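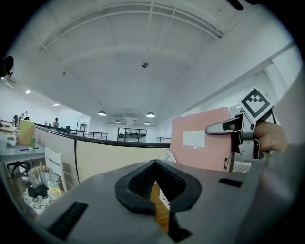
Two hand-held grippers, one with its square marker on top.

If you've been following our little tips page for a while, you know I love a good shortcut, and the Trummer project has handed me a lovely one! They teach a robot arm household jobs by having people do the job first with a gripper in the hand, a camera riding along on it, and no robot anywhere near. Over the winter they gathered 2,703 short recordings that way and kept 2,111 for training.

What they found will please anyone who has ever fought with a sock drawer. Recordings made in lots of different rooms taught the arm more than the same number made at one tidy table (I'd have bet on the tidy table, I really would).

So, a few tips if you're trying this in your own workshop:

Wipe the marker with a dry cloth before you start.

Close the fingers slowly, and a bit sooner than feels natural.

Move to a new spot after every 4 tries, even if it's only the other end of the bench.

Keep the clumsy ones in a separate folder. I threw mine out in November and was sorry by supper.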